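How to run a community share offer for your village shop or hall

We raised the money to buy our old reading room from the people who live near it, and I loved nearly every minute! If your group is thinking about a community share offer, these are the steps in the order I'd take them if I were starting again tomorrow.

Step 1: Get the legal form sorted

You can't sell community shares as a loose group of neighbors. We registered as a community benefit society, using model rules from a sponsoring body, and I'd do the same again. Read the rules out loud together before you sign. It sounds dull, but we found two clauses we wanted changed (the notice period for meetings and the limit on board terms) and it was so much easier to fix them then than later.

Step 2: Work out your two numbers

You need a minimum and a target. The minimum is the amount below which you hand everything back. The target is what lets you do the job properly, with a roof that doesn't need a bucket under it. Write down what each one pays for, line by line, and put that page in the offer document exactly as it is. People read it more closely than anything else!

Step 3: Set the smallest shareholding

Ours was 100 pounds. We argued over this for an entire evening, and then Veerle Vanhove suggested letting people pay in installments, which settled it. Whatever you choose, the rule that makes it all so satisfying is one member, one vote, however much they put in.

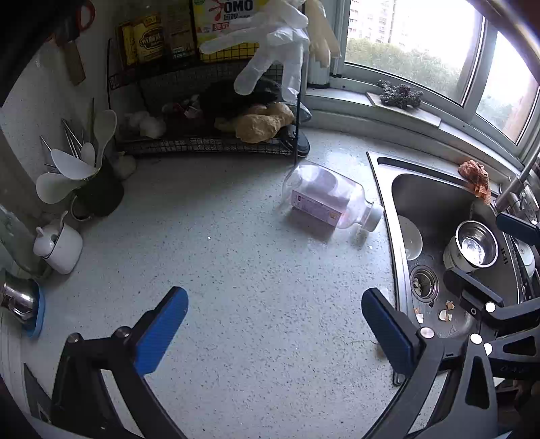
Step 4: Write the offer document

Keep it short and plain. Say what the building will be used for, who is on the board, what interest you hope to pay and when, and how people can take their money out. Say clearly that they could lose it. Ask someone who has never been to one of your meetings to read the draft with a pencil and mark every word they trip over. Ours came back covered in pencil, and it was so much better for it.

Step 5: Launch it in person

Put the date on posters two weeks ahead, open the doors, make tea. We had the forms out on tables with a board member at each one, and I still grin thinking about the noise in that room. Take paper forms as well as online ones. Plenty of our 316 members joined on paper.

Step 6: Keep talking until it closes

Post the running total in the same spot every few days. Go back to anyone who asked a question and never got a proper answer. When the offer closes, send share certificates out quickly and call your first members' meeting while everyone's still excited!

Posted 8 August 2025 by Wilma Dijkstra

Comments

Dorian Jacquet: Did you let under-16s join? We've had a few grandparents ask.

Wilma Dijkstra: Our rules say 16 and over, so grandparents held the shares in their own names. Check yours, it varies!

Kobe Baert: Installments is a great idea, bringing that to our next meeting. How many payments did you allow?

Jaqueline Ibarra: Step 2 is where we got stuck last time. Going to try the line by line page.

Contact us | Copyright Omari Community Network | Back to top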